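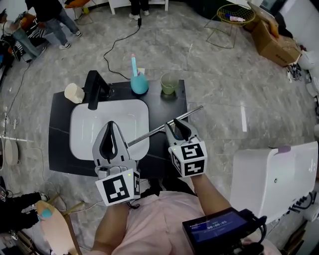
At the sink station, an operator works with two hand-held grippers. The toothbrush and the bottle stay close to the faucet.

2025-10-07

The lead of data collection at Amach has a rule for new operators: in the first hour they are not allowed to be fast. "They see the timer and they want to win against it," she says. "I tell them, the timer is for me. You should move like you move at home."

She asked that her name is not used in this article, as her company prefers to speak as a team. We met her in the large room where Amach gathers examples for a learning system called Tisdale. The system should one day handle the small tasks of a bathroom: put a brush back, move a cup, hang something on a bar. Before it can try, it needs to be shown, and it needs to be shown many times.

One showing is called an episode. For each task the team wants 400 episodes which pass the check. When I visited, the sink task had 214. "People hear this and they say, good, you are more than half. But the second half is slower. At the beginning everything is new for the model. Later we must look for what is missing, for example the left hand, or a cup which lies on its side."

The grippers are held in the hands, and no robot is needed during recording. Each one carries printed markers, so that its position can be followed. I asked if this is not less exact than driving a real arm from a distance. She thought for some time. "It is less exact, yes. But a person who drives an arm becomes careful in a strange way. With the gripper in the hand the person still has the habit of the body. I want this habit in the data."

Long objects are the most difficult, in her opinion. A metal rod can turn between the two fingers, and a small error at the grip becomes a large one at the far end. Operators learn to choose the place of the grip before they close the fingers. If they correct it later, the correction is also recorded, and she keeps some of these episodes on purpose. 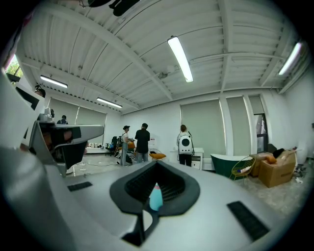
The recording room from the level of a gripper, with the blinds down and the bathtub near the back wall.

The checking is done by Begum, a small firm which receives the files every evening. In the last delivery they returned 31 episodes. Most of them had the same fault: the operator started to move before the recording was ready. "I was angry for one day," she says. "Then I changed the instruction. Now they must hold still and breathe one time."

She does not clear the room of other people. Colleagues walk and talk in the background, and the furniture changes its place between sessions. A customer, Astell, asked once for plain walls on all sides. She refused. "A bathroom in a real house is not so quiet. If the model only knows a white wall, it will be surprised by a chair."

The plan is to reach up to 2000 episodes over all tasks before the end of November. After this the training starts again from zero, with the old data and the new together. I asked what she will do if the result is poor.

"Then we look at the episodes again, by eye. It is boring work and I like it."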